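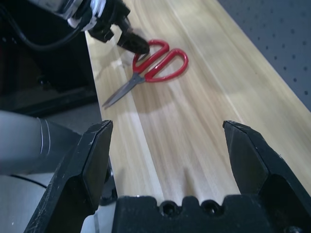

Asevley asks whether scissors can stay on the table between jobs. They can, with the blades closed.

## 4. Pegboard and work table

1. Fix the Skonberg board to the wall behind the table. Leave 10 mm behind it for the hooks.
2. Hang the tools in one row above the table.
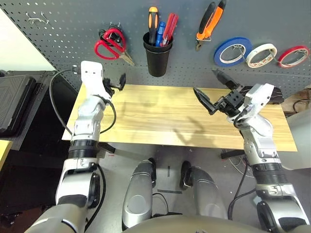

3. Press each hook down until it seats.

**Caution:** Do not hang more than 2 kg on one hook.

### Care of the wood top

Wipe along the grain with a damp cloth.

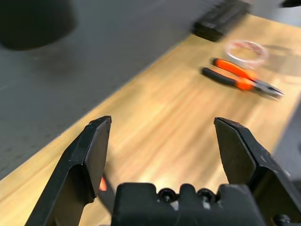
Dry the top with a second cloth and leave it bare overnight before using tape on it. Spare hooks are part 2093.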